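Forums > Family Gear > Bags and Luggage > Kids' backpacks

Thread: Pink backpack, how do you set up the small pockets?

gratedlemon
My daughter starts at a new school and we have a pink backpack with more pockets than her last one. There's a rectangular pocket near the top, a rumpled lower section with zippers, and reflective patches on the front. I'm trying to settle what goes where before she starts, so she can find things without dumping the whole bag out. Markers are my main problem. Photos first, then my questions.
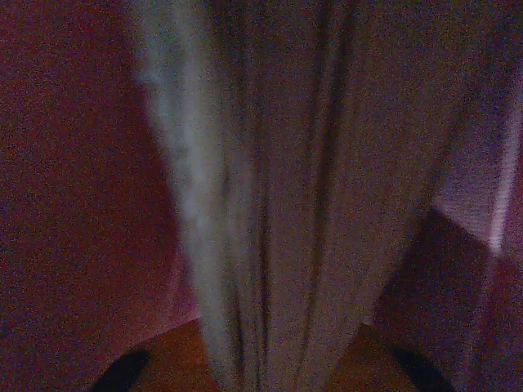
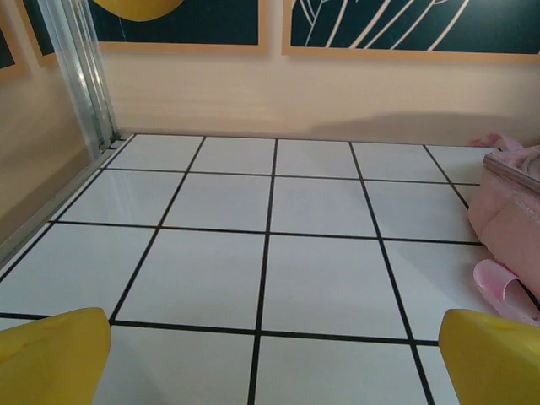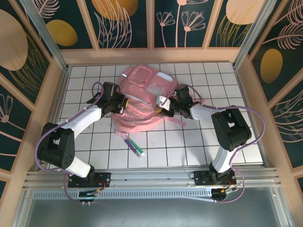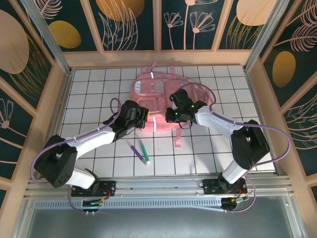

The old bag was a Pandance and it had one big compartment and one small one. Everything went in the big one. By May the bottom was all crumbs and marker caps, and there was a purple stain I never got out.

What I'd like to know:
Do you keep markers in a case or put them straight in a pocket?
Does the water bottle go inside or outside?
What do you do with straps that are too long for a small kid?

She carries 2 folders, a lunch box, a sweater and the markers. The folders are the stiff kind and won't bend.

tidewrack
Markers straight in the top pocket, caps up. A case is one more thing to lose. We went through three cases in a school year and the markers outlasted all of them.

Folders go flat against the back panel, lunch box in front of them. Sweater on top.

Cornstalk_B
I disagree on the markers. Caps come off in a loose pocket, and then you have ink on the lining. Use a zip case, even a sandwich bag. I've washed enough linings to have an opinion on this.

tidewrack
Ours never came off. Depends on the markers, I guess. The cheap ones have loose caps.

Cornstalk_B
Kids take them off and don't push them back on all the way. The price doesn't change that.

millroad
For the straps, pull them up until the bag sits at her shoulder blades, then roll the extra and put a rubber band around it. Don't cut them. She'll grow, and a cut webbing end frays unless you melt it. I cut the ones on our Cornix and had to sew the ends by hand a month later.

gratedlemon
Rolling them sounds good. I was going to tie a knot.

millroad
Knots work but they're hard to undo once they've been pulled tight for a few months.

oneovercast
Has anyone talked about weight yet? Our school sent home a sheet that said to keep it light and put the heavy things closest to the back. We weighed my son's bag on the kitchen scale and took out a library book that had been in there since winter.

Water bottle outside if there's a side pocket. If there isn't, I would put it in a plastic bag inside, standing up. A wet folder is worse than a bag that's a little lopsided.

Cornstalk_B
Agree on the bottle. Ours is a Censtead and the lid leaks if it tips even a little.

tidewrack
Then get a different bottle.

Cornstalk_B
It was a gift and she likes it.

gratedlemon
OK, so here's where I am. Folders against the back, lunch box in front, sweater on top. Top pocket for the markers, in a sandwich bag to start with. If the bag rips or she stops using it, I'll try them loose and see what happens. Lower pocket for tissues and a hair tie. Straps rolled with a rubber band.

I still don't know about the bottle. She drinks on the walk, so it has to be easy to reach.

oneovercast
Let her pack it herself a few times at home before the first day. My son does it in 2 minutes now, but the first time it took most of an evening and he cried about the sweater.

millroad
Same. We do it the night before, at 7:30, and leave the bag by the door – lunch goes in the next morning.

halfpint_oats
Coming from the cleaning side of this. Before you load it, turn the pockets out and check the seams. We had a Ruggiero bag with a gap in the bottom corner of the small pocket, and erasers kept going through into the main part. Two stitches fixed it.

For marker on the outside, I use dish soap and a soft toothbrush, cool water, and go easy around the reflective parts. Hang it upside down with the zippers open. I leave ours for some 30 hours before anything goes back in, longer if it's humid.

gratedlemon
I'll check the seams tonight. Thanks.

Comments

pencilshaver: We do loose markers and have the stains to show for it.

routefourteen: Rubber bands snap in the cold. Hair elastics last longer on the straps.

dulcimer_k: Put her name inside the bag too – there were four pink backpacks in my kid's class.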